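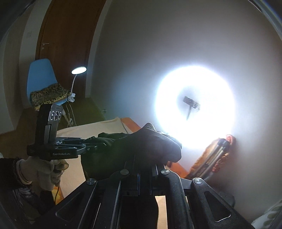

Clause 232 of the Plarnent tenancy schedule required the outgoing occupant to list every article in the room, its position and its state. The form allowed 32 lines. I had been in the room since March and had expected to need fewer.

Line 1 was the door. Brown, wooden, lever handle, serviceable. The handle had to be lifted slightly before it would latch, a fault I had reported to the Plitport office and which the Plitport office had recorded as a preference.

Line 2 was the chair. Light blue, moulded plastic back. The cushion took a separate line under the rules for soft goods. I wrote "leopard print" and then checked the approved vocabulary, which offered plain, striped, floral and other. I entered "other".

The lamp went under electrical. White, flexible neck, clip base. The clip had held since the day it was fitted. I had read the whole of my sister's correspondence from Minmont under that lamp, 2 pages a night, because the letters were long and I did not want to reach the end of them.

The form had no column for this.

I moved on to textiles. One cloth, pale beige. One piece of fabric, green and white, patterned. She had sent the green one in the winter with a note giving its washing temperature and nothing else. I had taken the note for coldness. Reading it again for the purposes of the inventory, I saw that she had underlined the temperature twice.

The folded item with the metal legs was harder to classify. Its fabric was orange, with flowers, and it leaned against the wall where she had left it on her one visit. The schedule charged 800 for any furniture abandoned on the premises. It charged nothing for furniture removed, provided the occupant could state its owner.

I wrote her name in the column – the first time I had written it since the funeral – and initialled the entry. Then I turned to the next line, which was for the walls.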